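Geverard Rooms – Minutes of the fit-out and storage meeting, May

Present: Jhonatan Ñahui (chair), Cabrera, Podden, Boltum. Start 9:30 a.m.

1. Previous minutes
Approved with one correction. The quote for felt-type panels is $3,414, excluding delivery.

2. Surface panels
The gray textured panel was reviewed. The seams between sections are faint but can be traced. Cabrera asked for a fixed cleaning method before any more material is ordered. Proposed: vacuum with a soft brush, no liquid cleaner.

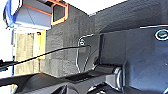 Podden objected that a soft brush will not lift lint from a speckled surface and asked for a lint roller to be tried first. Agreed to test both methods on a spare section – result to the next meeting.

3. Hanging garments
The closet is to be used for outerwear and long garments only. Folded items go elsewhere. The maroon and white jacket stays on its own hanger, collar straight, with clear space between it and the dark garment on the left. Long garments are to hang free of anything stored below.

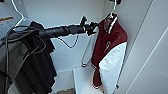

Hangers with a metal hook remain the standard. Boltum will price a pack of 12 in one pattern. Replacement of the wardrobe interior, priced at $1,598, is deferred.

4. Closet floor and luggage racks
The small white shelf stays under the garments. Bottles remain in the bin and must not stand higher than the rim, as the dark garment ends close to it. The rack with orange legs is to be kept outside the closet, clear of the door frame. The white folding rack may be stored flat when not needed. 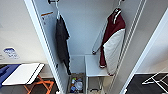

5. Actions
Cabrera – panel cleaning test, both methods.
Boltum – hanger prices.
Podden – label for the bin, revised storage list.

6. Next meeting
June, same room. Closed 10:20 a.m.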